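Telberg T4 Heavy-Duty Workbench Mat

Item no. 61
Availability: in stock, ships from our warehouse
Sold by: Biltex Shop Supply

Overview

The Telberg T4 is a rubber floor mat for people who stand at a bench for most of a shift. It is made for repair counters, packing stations, labs and small assembly shops. The mat is solid nitrile rubber with a closed surface, so spilled oil and cleaning fluid can be wiped off and do not soak in.

The T4 replaces the older T3. The rubber is slightly firmer, and the beveled edge now runs along all sides. On the T3 the short ends were cut square, and customers told us that cart wheels caught on them.

Specifications

Length: 96 inches
Width: 3 feet
Material: nitrile rubber, closed surface
Edge: beveled, 4 sides
Color: charcoal
Surface: raised dot pattern
Use: indoor, dry or oily floors
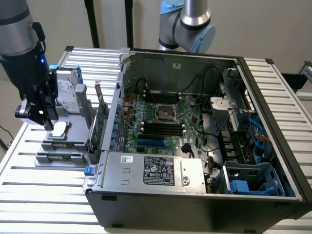
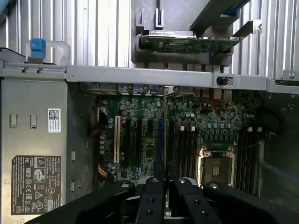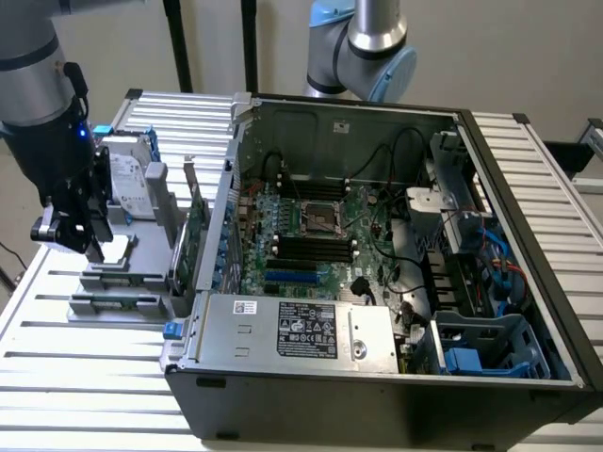

An open tower case on the bench.

Choosing a length starts with how far you move while you work. Someone who stays at one vise or one register can use a short mat, and we stock the Gestis half-length version for that. Bench repair usually needs the full length, because the work is wide and the tools end up on both sides of it. A tower case lying on its side with the panel off, power supply and all, takes up a good part of a work table, and you tend to step left and right to reach the memory slots at one moment and the rear of the chassis the next. If the mat stops short of where you step, you will be standing half on and half off it. Measure the front of the bench and add a foot at each end where there is room.

Installation

Unroll the mat with the dots facing up and leave it flat overnight before use. The ends may curl at first. Put something flat and heavy on them, or roll the mat the other way for an hour. Sweep the floor first. Grit under the mat will let it slide on sealed concrete.

Two mats can be placed end to end. For a long row, order the Okafor joining strip, which screws down to the floor and covers both bevels. Do not tape the mats together. Tape comes loose and becomes a trip hazard.

Cleaning

Sweep daily and mop with mild soap and warm water. Do not use bleach or solvent cleaners. Lift the mat from time to time and let the floor underneath dry. The full-length mat is heavy, and it is easier for two people to move.

Please note

The T4 is not a static control mat. It has no grounding snap and should not be used in place of one. If you handle bare circuit boards, use a grounded wrist strap and a static control surface on the bench. We carry both under Bench Supplies.

The mat has a rubber smell when new. Most of it goes away within a few days in a ventilated room.

Shipping and returns

Mats ship rolled, one per carton. Unused mats can be returned in the original carton. Joining strips cut to size cannot be returned. Orders for several mats may arrive on a pallet, so tell us at checkout if you do not have a loading dock.

Related items

Gestis half-length mat, charcoal
Okafor joining strip, aluminum
Telberg corner piece, left or right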